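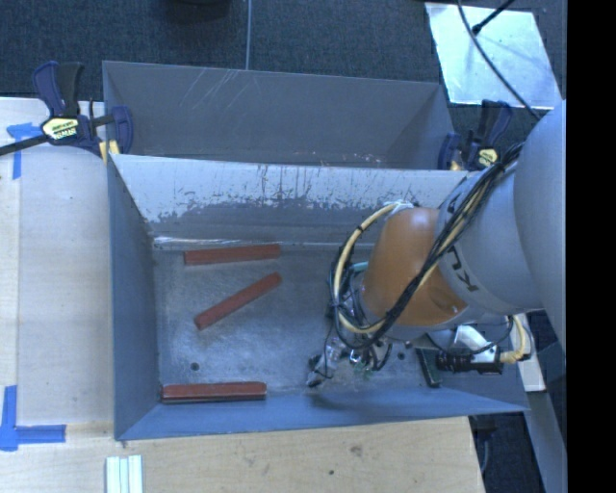
What's the best way to clean up a metal parts bin when the floor is scuffed and the far wall has a band of dark scrapes?

Wire brush the scraped areas, wipe everything with degreaser, let it dry, then prime and repaint the walls. Leave the floor bare.

Posted by Neves, November 20, 2020

-----

bultano_shop
I'd go along with most of that. We have a sloped-wall bin we use for bar stock and the floor never holds paint. I tried an epoxy in April and it was peeling in 2 weeks. The walls held up fine - just not the strip where the bars hit on the way in.

-----

foreck9
Disagree on leaving the floor bare. If your shop is damp you get rust, and then the rust gets on the bars. I wipe mine with a light oil once a month. Cheap and quick.

-----

bultano_shop
Oil on the floor means oil on the stock. Ours goes to welding, so that's out for us. If yours goes to machining I guess it doesn't matter.

-----

foreck9
It goes to the saw, so no, doesn't matter. Fair point on welding though.

-----

nenano
What about a rubber mat? I cut one to fit and it saved the floor.

-----

bultano_shop
Does your bin have holes in the floor? A mat covers them and then grit and coolant sit underneath. I pulled one out of ours and it was a mess.

-----

nenano
I punched holes in the mat to match. Takes ten minutes. I lift it and sweep when the bin is down to the last few bars.

-----

foreck9
Mats don't last with long bars. The ends dig in. I went through two and quit.

-----

Neves
Thanks all. Our bars get welded too, so no oil. I'm going to do the walls and leave the floor as it is. One more thing - does anybody bother with the seam where the wall meets the floor?

-----

bultano_shop
Scraper and a shop vac. Don't caulk it, the bars will tear it right out.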